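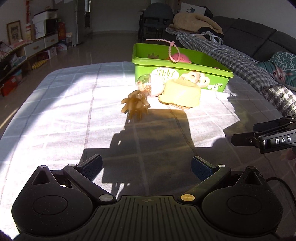 Die hellgrüne Kiste auf dem Sonnentisch, davor noch unsortiert: Gummihand, Kapsel und Schüssel.

Spielzeugkreis Skakine räumt auf – 892 Teile haben ein neues Zuhause

06.10.2019 – Was für ein Ergebnis! Der Spielzeugkreis Skakine hat seine große Herbstrunde abgeschlossen, und 892 Teile sind durchgesehen und neu verteilt. Mitgemacht haben rund 20 Haushalte, so viele wie noch nie seit dem Start im Februar.

Sortiert wird bei Skakine zu Hause, im Wohnzimmer, zwischen Sofa und Tisch. Tischdecke drauf, Kiste daneben, und dann kommt alles heraus, was sich in Schubladen und hinter Polstern angesammelt hat. Wer dabei an langweiliges Wegräumen denkt, sollte einmal einen Nachmittag zuschauen: Da liegt eine bernsteinfarbene Gummihand mit gespreizten Fingern neben einer durchsichtigen Kapsel und einer blassgelben Schüssel, und aus der Kiste hängt eine rosa Perlenschnur, als wollte sie gleich wieder hinaus. Gerade dieses bunte Durcheinander macht den Reiz aus!

„Bei uns hat jedes Kind eine eigene Kiste, und was nicht mehr hineinpasst, geht in den Tausch“, erzählt Yu-na Won, die den Kreis zusammen mit Fiorella Pagano leitet. Am schnellsten weg sind erfahrungsgemäß die ganz kleinen Sachen. Über die Gummihand wurde lange beraten, ist sie nun ein Handschuh oder doch ein Tintenfisch? Die Kinder stimmten mit großer Mehrheit für den Tintenfisch, Pagano bleibt beim Handschuh.

Neu in diesem Herbst war die Zwei-Runden-Regel: Zuerst sortieren die Kinder allein, danach schauen die Erwachsenen noch einmal drüber. Eilif Hovland war anfangs skeptisch und ist inzwischen begeistert. Seine Töchter hätten sich von mehr Dingen getrennt, als er ihnen je zugetraut hätte, sagt er, nur an die Perlenketten habe er nicht rühren dürfen.

Übrig geblieben sind 5 Kisten mit Einzelteilen, also Deckel ohne Dosen, Ringe, Kapselhälften. Sie stehen ab Montag im Treffpunkt Gaete und dürfen nach Herzenslust durchwühlt werden. Wer zu Hause einen Deckel vermisst, hat gute Chancen. Neue Haushalte sind herzlich willkommen, Anmeldungen nimmt Ju-won Hyun im Treffpunkt entgegen. Bitte nur sauberes Spielzeug mitbringen und die eigene Kiste mit Namen beschriften.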